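Chapter 7
A Place for Every Cup: Shelves, Stacks and Small Spaces 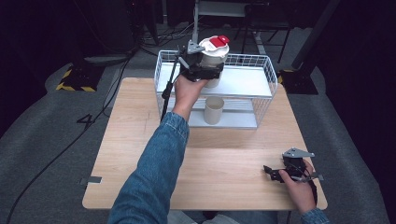
Figure 7.1 A lidded white cup held just above a two-level wire shelf, with an open beige cup on the level beneath.

Put a second level on a bench and you've gained a whole new surface without moving a wall! Small shelves are some of the cleverest bits of furniture in any home, and this chapter is all about using them well. We'll begin with cups, which everyone owns and hardly anyone stores with much thought.

Look at the upper level in Figure 7.1. A low rail runs around it, so a cup has to be lifted over the rail and then set down. The lower level sits beneath it, and whatever stands there needs headroom (measure your tallest cup first, lid and all). Those two facts will colour nearly every choice you make in the activities ahead.

In Section 7.2 you'll meet Mabli Watkins, who fitted out the tea room at Clodgate one August with 488 cups to house and a single narrow wall. Her sketches are wonderful, crossings-out included, and we've kept them as she drew them.

Before you start
Find a shelf at home or at school. Measure the gap between its levels in millimetres and write it in your workbook.

Key words: clearance, rail, footprint, load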